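Cleaning and setting artificial tulips

Felt and plastic stems hold dust along the seams and folds. Clean them every 17 days and keep them off the windowsill in summer, as red dye fades first.

1. Lift the bunch out of the vase and lay it flat on a clear table.
2. Brush each leaf from stem to tip with a dry 5 cm paintbrush. Do not wash felt.
3. Wipe the vase with a damp cloth and let it dry fully - trapped moisture marks the stem.
4. Fan the leaves outwards by hand before the bunch goes back.

Tulips, green leaves: 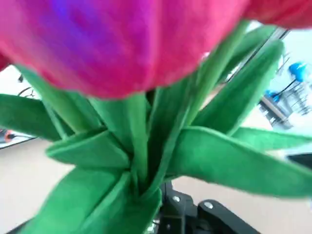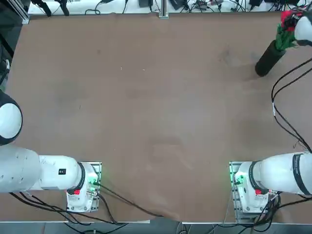
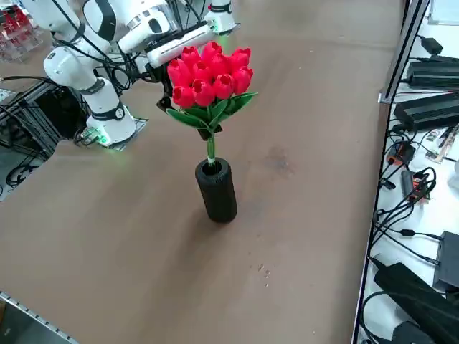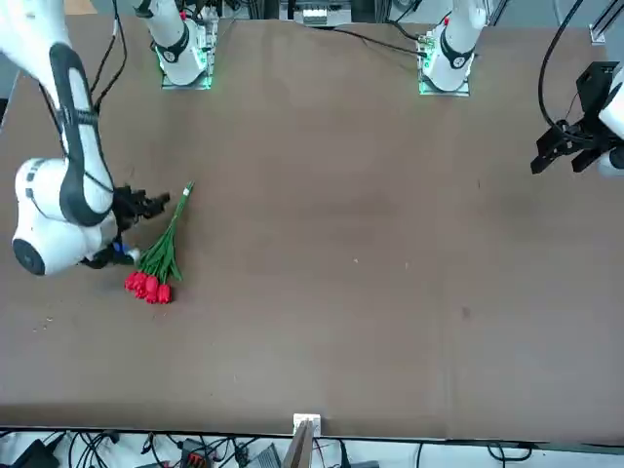 A light bunch in a tall vase is top-heavy. Put 8 tablespoons of dry sand in a freezer bag, seal it and push it to the bottom. Carla Darwish uses rice, but it attracts moths.

Creased leaves can be steamed. Hold the kettle well back and press the fold between two fingers until it cools. Plastic leaves should not be steamed - they curl.

Store spare bunches upright in a lidded box.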